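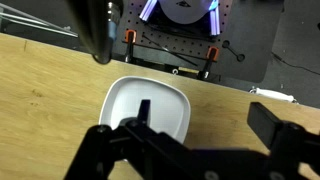

Wrist cam policy: chunk length vs. replanning rate

kdarko
Finally got the marker-and-dish task going with Nukley's planner switched off and the policy driving the arm straight from the wrist view. I'm so happy with how smooth it is! I trained on 370 demos and predict 30 actions per chunk, but I only execute 10 before replanning. With all 30 executed it kept drifting toward the rim of the dish. Config is in the Sarkarel repo if anyone wants to poke at it.

bristo_fan
Nice work, but I'd put the drift down to latency. Did you timestamp the images at capture or when they hit the queue?

kdarko
At the queue... ugh. Will check tonight.

Reply #4, gulizar_k
I don't buy latency. Look at how much of the view the gripper covers when the fingers are near the table. The bracket hides the lower part of the bowl in his first picture, so the policy is guessing where that edge is. Same view with a Sharpie in the jaws: 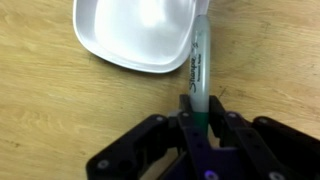
Reply #5, murakami_dev
Gülizar has a point, although the marker itself covers part of the rim in that one. I'd add a second camera before touching chunk length.

bristo_fan
Second camera means recollecting all 370 demos. Fixing a timestamp is one line!

kdarko
OK, moved the stamp to capture and retrained. Drift at 30 is smaller but still there, so you both get half a point, haha. Next I'm trying random crops over the gripper area, 600 epochs, same seed. Loss curves go up in July.

gulizar_k
Post the failures too please, those are the fun ones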